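Household Chores and the Two-Armed Machine: Where Matters Stand

I have been asked, more than once since February, whether a machine can yet be trusted to tidy a living room. My answer remains a qualified no, although the qualifications have become more interesting.

Floor care was settled long ago. Soft goods were not. A cushion has no handle and no fixed shape, and it yields when pressed. My colleague Ilze Grigaitė keeps a record of such attempts at Derurberg, and on her count the arms returned a cushion to its proper seat 75 times in 1069. A child of five would do better, and would probably complain less about the lighting.

Progress is nevertheless real. Two arms working together can hold a pillow from both sides, where a single arm tends only to push it along. What follows the grip - lifting, turning, setting down straight - is still the harder part, and I would not plan a household around it.

Readers who wish to judge the difficulty for themselves may consider a red pillow at the side of a recliner, with a gripper finger set against it on the left and another on the right.

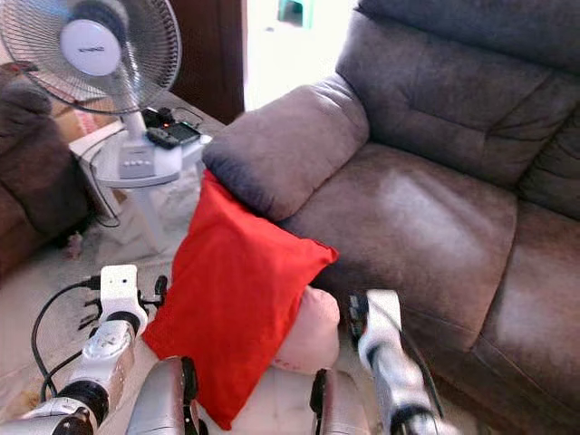 Correspondence

Letters on the Wednesday post about folding towels will be answered next. Brijesh Dixit's question on fitted sheets is held over.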